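Pokley hand-held gripper: four months of teaching by squeezing

I have wanted one of these since February, when Emiko Koyama brought hers into the Noltasau workshop and let us all have a squeeze. It's a gripper you hold in your hand, with two fingers and a camera looking down at them, and you simply do the job yourself while it records. The arm learns from the recordings later on. After years of nudging an arm through tasks with a joystick, I was grinning like a child within ten minutes!

Mine cost 400 and weighs more than I'd like, but the balance is lovely. The trigger is light, the fingers follow it closely, and the rubber pads get hold of things I'd have sworn were too thin or too slippery. I started with blocks and cups (dull, but you have to start somewhere) and soon moved on to cutlery. Chopsticks are my favourite test by a mile – they roll, they cross over each other, and you have to decide which one to go for first.

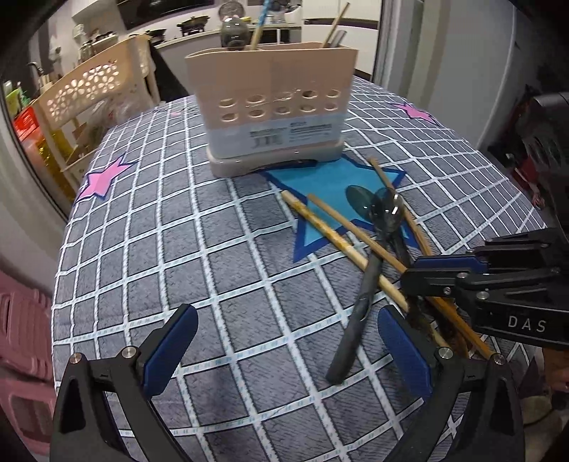
How many demonstrations does it take before the arm can manage a task?

It depends on how much the starting layout changes. I recorded 123 runs of tidying chopsticks and spoons into a holder and got decent results from a fixed layout, then needed 184 before it coped with a proper muddle.

The Hora software that comes with it is plain and quick. You press record, do the task, press stop, and bin the bad takes straight away. Trimming the ends is fiddly on a small laptop, and I'd love a way to rename a batch in one go. Misaki Kinoshita, who teaches with me, prefers remote control for anything near the edge of the arm's reach, and I can see why: by hand you can easily twist your wrist into a position the arm can't copy. The software only warns you afterwards.

Battery life is 2 hours, enough for my elbow. I do wish the strap were wider.

I'd buy it again tomorrow. Next job is folding tea towels, and I've already got a pile of them waiting by the door.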